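Anyone been to the Kememwood open day? Is the can sorting demo okay for kids?

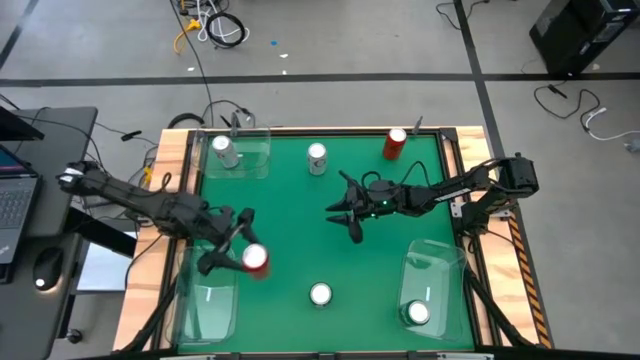

Posted by Jamie Dawber, January 25, 2020

I'm signed up for the afternoon slot at the Kememwood robotics open day, and I'm bringing my two nieces (seven and eleven). The program only says "Tabletop sorting with two arms, room 518," and then a line about how visitors can talk to the operators. That's it! I went once on my own, years ago, and it was mostly a slide show in a warm room, so I'm a little nervous about dragging two kids across town for it.

What I'd like to know is how close you can stand, how long one round of sorting takes, and whether they ever let visitors have a go at the controls. The younger one has been asking every day since New Year's if she gets to drive. I've been saying maybe, and I'd like to have something better than maybe. Also, is there anywhere to eat, or should I pack sandwiches?

Halima Okafor

We did the morning session with my son, who is nine, and stayed way longer than I'd planned. So yes, go!

The table is low enough that a seven-year-old can see the whole green mat without being picked up. It has an arm on each side, and the job is getting soda cans into clear bins. Sounds dull when I type it out, but the whole room was holding its breath every time a gripper closed on one. When a can tips over, the kids groan like it's a missed penalty kick — mine was worn out by the end.

You stand back behind a rope, maybe two big steps from the table. The operators are strict about that, and about bags on the floor too, with all the cables running around. If the seven-year-old is a wanderer, hold her hand. A round took a few minutes when we watched, but they stop a lot to talk and set the cans up again.

As for driving, they let 3 kids per session try it, with an operator right next to them. They pick names from a bowl by the door, so put both girls in as soon as you get there. My son didn't get picked and there were some tears, so maybe stick with your maybe.

Ask for Uta if she's on shift. She answered every single question my son had, including whether the arms get tired and whether one is left-handed.

Behrouz Esfahani

its fine. get there early, parking is 2000 yards away if the near lot is full and its a cold walk. no food except a vending machine

Brigitta Pfister

I help out with sign-in at these, so a few bits to add to what Halima wrote.

The building holds 300 and the afternoon slot fills up faster than the morning one. Bring the confirmation email, printed or on your phone, either is okay. Kids don't need their own ticket but they do need a sticker from the front desk, and they won't get into 518 without it.

The vending machine Behrouz mentions takes coins only. Pack the sandwiches. There are benches in the hallway by the Trakidik table, and that one is worth a stop anyway for your eleven-year-old, who is old enough for their build-a-gripper kit (straws, string and a lot of tape). It's first come, first served, and they ran out last January.

The room does get noisy when a group is in there. If either of your nieces doesn't like that, try the last half hour, when people have mostly drifted off to the talk upstairs. You might even get a second chance at the bowl then. I've seen Frei, one of the other operators, pull extra names when it's quiet, but please don't tell her I told you to ask!

Jamie Dawber

Thank you all, this is so helpful. Sandwiches and coins it is, and both names are going in the bowl. Brigitta, do you know if the stickers are at the main entrance or the one by the near lot?

Brigitta Pfister

Main entrance, on the left as you come in.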